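The one-bag kitchen, and other promises

Every December the same article comes round again. Get rid of half your kitchen, it says, and you will cook more, spend less and sleep better. This year's version is a leaflet from Plasedeck, the storage people, and it went through most of the letterboxes in Grellville. It asks you to fill one bag a day for 10 days. At the end of it you are meant to have a calm kitchen and, I notice, a voucher towards a set of their stacking boxes.

I have my doubts. I have lived through three clear-outs in this house and after each one I bought back something I had given away. The first time it was the colander. I had read that a saucepan lid held at an angle does the same job. It does, if you don't mind pasta in the sink.

Brian Mosoti, who used to write this column, kept a list of what he replaced after his own big clear-out. It came to £130, and that was without the stockpot, which his sister lent him and has since asked for back. He says the kitchen did look lovely for a fortnight.

The leaflet's main rule is that anything you haven't touched in 3 months should go. Try that in December and you lose the picnic flask, the lolly moulds and the jam pan. Try it in July and out go the roasting tin and the pudding basin. A rule that gives a different answer depending on when you pick up the leaflet isn't much of a rule. It also takes no notice of people who cook for one most of the year and for a houseful at Christmas, and I would guess that covers a fair few of you.

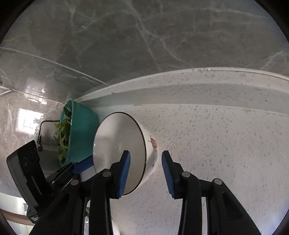
HOME AND KITCHEN

Then there is the advice on crockery, which says to keep 2 of everything per person. Two plates, two mugs, two bowls. I would like to meet whoever worked this out and see how often they wash up. A bowl in my house holds cereal, then eggs, then leftovers with a saucer on top, and that is before anybody wants soup. Hammad Jatoi tried the two-each rule with three teenagers and gave up before the first weekend. He was eating porridge out of a measuring jug.

I will give them the spice rack. Ours had a jar of mace that moved house with us, and it smelled of nothing at all. If it has no smell, bin it. I'd say the same of the plastic tubs with no lids, although I have kept mine and can't defend it.

What I would do before filling any bags is put the doubtful things in a box, tape it shut and leave it under the stairs until next December. Whatever you dig out in the meantime goes back in the cupboard. The rest can go to the charity shop, or stay under the stairs – I won't be round to check. You don't need a voucher for it, and the box can be any old box.

Replies to the usual address, please, especially from anyone who finished all ten bags and still owns a potato masher.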